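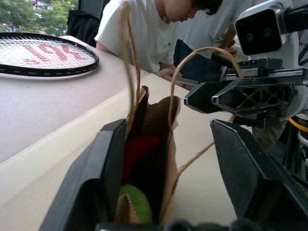
Figure 3. Wrist view in the bag task. The near gripper's fingers are on either side of the paper bag, with a tennis ball visible inside it. The other arm, with its camera housing and lattice finger, is at upper right.

4. Comparison of Camera Views and Finger Types in the Bag Task

4.1 Purpose

The pilot trials at Skulanbridge left two questions open. The first was how much the controller depends on the wrist camera once the gripper is close to a soft container. The second was whether a compliant lattice finger is worth using in a container whose walls move when they are touched. We treated both questions in the same set of trials, because the finger type changes what the wrist camera can see. A wide finger blocks part of the image at the moment when the image matters most.

Paper bags suit both questions. A kraft bag has almost no stiffness across its front panel, so the opening changes shape with every contact. The rim folds inward and hides the contents from one side while leaving them in plain view from the other. The twisted handles cause a separate problem. They are thin, they stand away from the bag, and a finger can pass through a loop without producing any force the controller would notice. In the rigid bin task in Section 3 none of these conditions arose.

4.2 Setup

All trials used the two-arm Wuremeo platform with parallel grippers on both wrists. Each gripper carries a small camera facing along the fingers, and a further camera at head height looks down over the table and both arms. We refer to these as the wrist view and the high view.

Two finger types were tested. The solid finger has a flat contact face and a beveled edge. The lattice finger is cut with open cells and bends around the object under load. Both types fit the same mount and can be changed without moving the camera, so the calibration from the start of a session was kept for all of it. We checked it again after every finger change and found no drift large enough to correct.

The objects were sports items and plush toys, chosen because they differ in how they respond to a grip. A tennis ball rolls if it is touched off center. A plush toy does not roll, but it can be caught by a limb or a tip and then swing against the bag wall on the way out. A racket lay on the table as a distractor. Its strings are a poor background for segmentation, and the Koval detector used in our earlier work often reported object edges in the string pattern where there was no object.

Each trial began with the bag on the table and at least one object inside it. The bag was set either upright or on its side with the mouth open. The robot had to take hold of the named object, bring it clear of the bag, and set it down on the table. A trial was stopped and scored as a failure if the bag tore, if a finger was caught in a handle, or if the arm exceeded its force limit. Operators stood at the table throughout and were allowed to be in the camera views. We did not mask them out, in training or in testing.

4.3 Controllers

The Pimbridge controller was used in two versions. The full version takes the high view and both wrist views as input. The reduced version takes the high view only. They share the same network and action space, and both were trained on the same 2578 demonstrations, collected by teleoperation on the same platform. The wrist images were dropped from the input of the reduced version and nothing else was changed.

Both versions ran with a control delay of 75 ms, measured from image capture to the first motor command. The full version could not be brought below this figure on our hardware. We held the reduced version to the same delay so that a difference in speed would not be mistaken for a difference in view.

The test set consisted of 400 trials, divided evenly among the four combinations of controller version and finger type. The order of the combinations was shuffled within each session. Bags were replaced when the paper had softened at the rim, and the operator made that judgment without being told which controller would run next.

4.4 What each view provides

The two views disagree most when the bag is upright. From the wrist, the opening is near the center of the image and the contents can be seen over the rim, though part of an object may be covered by a fold of paper. The fingers take up a large share of the lower image, and this is the area where first contact happens. With the solid fingers the blocked area is the same in every trial, and the controller seems to have learned to work around it. With the lattice fingers the blocked area changes as the finger bends, and some of the object can be seen through the cells.

When the bag is on its side, the high view becomes more useful for the approach. It shows the direction of the mouth, the position of the other arm, and the objects lying outside the bag. 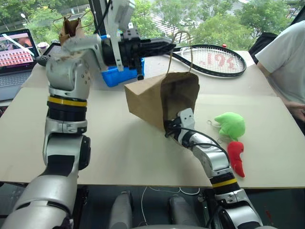
Photo credit: Wuremeo project, Skulanbridge.

With the bag in this position the end effector reaches in through the side of the table view, and the paper covers whatever the fingertips are doing. The reduced controller has no information about contact at this point apart from joint readings. In many of its failed trials it closed the gripper too early, on the paper of the lower panel, and then lifted the bag with the object still in it. The full controller made this error less often. Its own typical error was a slow approach that stopped short of the mouth, with small corrections from side to side, until the time limit ran out.

Red objects gave trouble to both versions. The plush pepper, the racket logo, and other red items on the table are close in color under window light, and the high view at our working resolution does not separate them well. The wrist view helped once the gripper had reached the right part of the table, but it could not correct an approach that had started toward the wrong object.

4.5 Results

The full controller with lattice fingers was the best of the four combinations, with success in 75 percent of its trials. The full controller with solid fingers was second. The two reduced combinations were clearly behind, and the order between them depended on bag position. With the bag upright, the solid fingers did slightly better under the reduced controller. With the bag on its side, the lattice fingers did.

We take this to mean that the camera view had a larger effect than the finger type in this task. Changing the fingers moved the result less than removing the wrist images did, in both bag positions.

The finger types did differ in how they failed. The lattice fingers tore fewer bags. They bend when they meet the panel and slide along it, and the force on the paper stays low. They were caught in the handles more often - a cord can enter an open cell and stay there when the arm pulls back. This did not happen with the solid fingers, where a cord caught on the tip usually slipped off again by itself. For work with bags that have cord handles we would close the outer cells of the lattice with a thin film, though we have not tested this.

Grip on the tennis ball was better with the lattice fingers in every condition. On the plush toys we found no difference that we would rely on. The toys deform enough to fill the space between flat fingers, and a bending finger adds little.

4.6 Limits of the comparison

The trials were run at one site, in a room with large windows, and daylight was not controlled. Sessions late in the day had darker wrist images, mostly because the fingers shade the region between them. We logged the exposure settings but did not balance the sessions by time of day.

The reduced controller was trained with the wrist images taken out. It was not given extra high-view cameras to make up for them, and a second fixed camera facing the mouth of the bag might recover part of the gap. A placement of this kind would also be less affected by the fingers.

Scoring was done by the operator at the table and checked later from the recordings. The cases where the two scores differed were nearly all trials in which the object came out of the bag together with a piece of torn rim. We scored these as failures. A more lenient rule raises the result of both solid-finger combinations but leaves the order of the controllers unchanged.

The trial logs used in this section were frozen on October 31, 2024. Later sessions used a revised finger mount and are reported separately in Section 5.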